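What I Hoped to See at the Open Day, and What I Saw Instead

My wife says I will drive any distance for a free cup of coffee and a folding chair, and she has a point, so it was no great surprise to anyone in our house that I spent a Tuesday in July at the open day Horkari puts on out at Prelton. It's 228 miles from my driveway. I left before the birds were up, ate a gas station sandwich somewhere I couldn't name, and pulled into the lot with ten minutes to spare and mustard on my good shirt.

I should say up front that I am not an engineer. I ran the kitchen of a small hotel for most of my working life, and what I know about machines comes from cursing at dishwashers. But I have a soft spot for robots that goes back to the time I saw one of those walking Honda fellows on television (my kids were little, and we all got up and walked around the living room like it for a week). So when a company says it is teaching robot hands to work in a kitchen, I want to be in the room!

Much of the morning was given over to the simulator. I had pictured a shop floor with sparks, I suppose, but the kitchen work at Horkari begins on a screen, in a made-up kitchen with a made-up counter, where a pair of arms can practice all night long and there is never a plate to sweep up. Smaranda Anghel ran the session, and she was patient with the lot of us, including the gentleman behind me who asked the same question in three different coats. She put the practice counter up on the big screen and let us look at it for a good long while before she said a word about software.

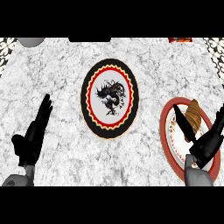
The simulated kitchen counter, with the right hand at the croissant.

I loved it right away, and I'll tell you why. Somebody picked out that dragon plate. Somebody could have given those arms a gray block on a gray table, which is how I would have expected a laboratory to do it, and they went and gave them a croissant on a plate with a red rim. I have carried more croissants than I could ever add up, and I can promise you they are a miserable thing to hand to a beginner. Squeeze a little and you have crumbs. Pick one up by the pointed end and you are left holding the pointed end. If you want to know whether a pair of hands has any manners, that's a fine place to start, and I said so out loud, which got a laugh from the front row and I'm afraid encouraged me.

Now here is my opinion, since I've made you wait through the driving and the mustard. I think companies like this one ought to show the public far more of the practice and a good deal less of the polish. We've all seen the other kind of demonstration, with the music and the lights and the machine that does one thing perfectly and is wheeled off before you can ask it to do a second. I went to one of those a couple of years back, put on by Grarmont in a hotel ballroom, and there must have been more than 200 of us in there clapping away. I came home knowing less than when I left. At Prelton I sat in a plain room and looked at a hand and a piece of bread, and I had time to think about what I was looking at.

In my old kitchen we never let a new hire near a wedding. You put them on breakfast, you stood beside them, and you watched what they did with the first tray. You learned more from how a person reached for a thing than from anything on the application. I caught myself watching that screen in just the same way, leaning over in my chair, wanting to tell it to mind the wrist.

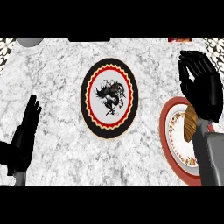
Gerd Vogler wrote to me after I sent him a draft of this, and he does not agree with me one bit. A simulator, he says, is as polished as any ballroom, because whoever builds it decides how heavy the bread is and how much it crumbles, and a real croissant has never read the settings. He'd trust the thing after 200 real breakfasts on a real counter, with the mistakes written down, and not a breakfast sooner.

Well, I've chewed on that for a few days, and I can't wave it away. Crumbs are exactly the sort of thing a person would leave out. I put something close to it to Ms. Anghel at the coffee table, and she told me the simulator is where they make the cheap mistakes, and that the expensive ones still have to be made in a kitchen. I thought that was a fair answer. I'd have liked it even better printed on the handout.

So I'd ask Horkari for a second open day, later in the year, with the real arms and a real tray, and let us watch them fumble. I'd drive the 228 miles again for it. I'd even bring the croissants, two dozen of them, from the bakery by our old place, if they'll tell me by the weekend before so I can get my order in.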